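Bromside Town Council: residents wanted for the local transport and licensing panel

Bromside Town Council is looking for 30 residents to join a new panel on taxis, minibuses and street trading. Applications are open now and the panel will start work in April.

The council agreed to set up the panel after two years of complaints about the rank outside Renmont station. Licensed drivers say they are losing fares to unlicensed minibuses. People on the Rilo estate say the minibuses are the only way home after the last bus. A new licensing policy has to be written either way, and councillors want to hear from people who use these services before they vote on it.

What you would be doing

Panel members meet once a month in the evening, for 2 hours at a time. You will be sent papers to read beforehand, usually a few pages. At the meetings you will hear from drivers, council officers and traders, and you can put questions to them. The panel then writes a report with its recommendations. Councillors do not have to follow it, but they must reply to it in public.
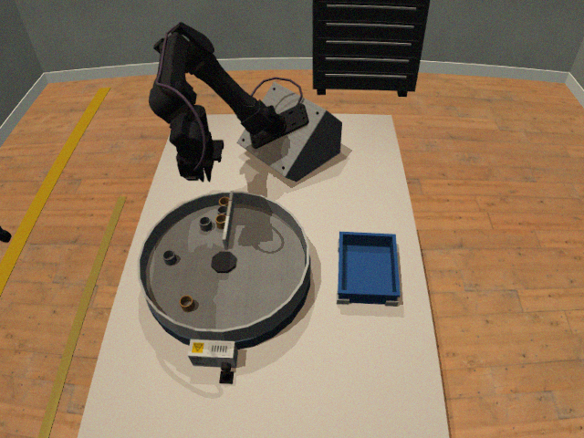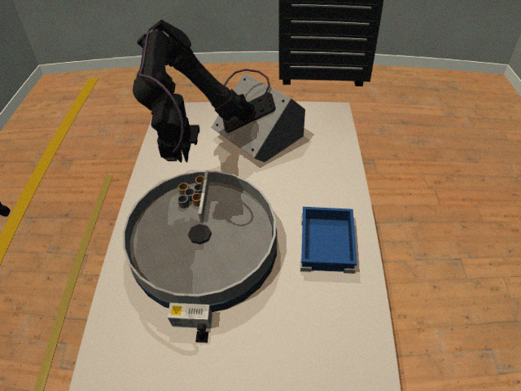 By Siebe Van Damme
Community and Elections Team
November 27, 2023

Who can apply

You must be 16 or over and live in the Bromside council area. You do not need to be on the electoral register. Councillors, council staff and anyone holding a taxi or street trading licence cannot be members, though licence holders will be invited to speak - details will be sent to them separately.

If more than 100 people apply, places will be drawn by lot, with a set number for each ward.

Payment and expenses

Members receive £60 for each meeting they attend. Bus fares and childcare costs are paid on top when you hand in a receipt. The payment may affect some benefits, so please check before you apply.

Meetings are held in the Zanetti Room on the ground floor of the town hall. There is step-free access and a hearing loop.

How to apply

Forms are available from the town hall reception and all branch libraries. You can also ask for one by post. For an informal chat about the panel, ring the switchboard and ask for Samuele Grasso, panel clerk. Large print forms are available - please allow a few extra days for these.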